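Stornska queries the promise of a calmer life in seven days

New booklet on worry and prayer declines to offer a plan, a method or a guarantee

Stornska, the small publisher of devotional and family reading, will bring out a booklet in April for churchgoers who have been told once too often that fear is a failure of faith. It is called Still Afraid on Wednesday, it runs to seven short chapters, and its author, Alžběta Charvát, does not think it will cure anyone.

Charvát spent two years reading other people's books on the subject before she wrote her own. She got through 343 of them, along with a good many pamphlets and the sort of printed card that comes tucked inside a parish newsletter. Most made a promise on the cover. Very few returned to it in the last chapter to see how it had gone.

"I kept meeting the same story," she said. "A woman is anxious, she finds the right verse, she stops being anxious. I'm glad for her if it happened. I have prayed the same psalm at the kitchen sink for most of my adult life and I still lie awake when one of the children is late home. I wanted to know whether I was doing it wrong, or whether the books were leaving something out."

Her view, set out with some bluntness in the opening chapter, is that they were leaving out quite a lot. She has little patience with prayer journals that ask readers to score their peace of mind out of ten, and less with the claim that a worry properly handed over will not come back. Hers came back. She handed them over again, and she doubts that this counts as a technique.
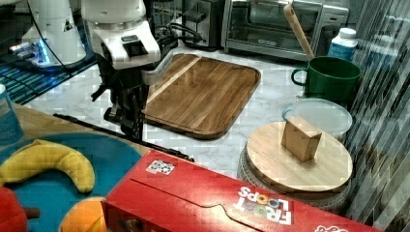 FAITH AND HOME

The booklet grew out of an evening reading group in Mamside, where Charvát has lived since her marriage. The group had been working through Draltodus, a subscription course which offers a daily thought and a tick box. By the third month several members had stopped ticking. Two of them admitted they had been ticking without reading, and the conversation that followed was, in Charvát's account, the first useful one the group had had.

She does not claim the group is now free of fear, and she asked that this announcement should not claim it either. One member left for another church. Another says she prays less than she did but means more of it. Charvát reports both without deciding which is the better result.

Later chapters deal with illness in the family, money, and the particular dread of a telephone ringing after ten at night. There is a chapter on confession which some readers may find uncomfortable. In it Charvát asks whether saying "I struggle with worry" in a prayer meeting has become a way of saying nothing much — a safe thing to own up to, where envy or plain bad temper would cost more.

Stornska's editors asked whether she might end on a brighter note. She said no, then added one paragraph about her garden, which they have kept.

The booklet will be sold through church bookstalls and the Šimko bookshop in Mamside, where Charvát will read from it at 7 pm on a Wednesday in April. There will be tea. There will not be a workbook, a companion course or a set of cards, and Stornska has no plans for any.

Review copies can be requested from Stornska's press desk.

ENDS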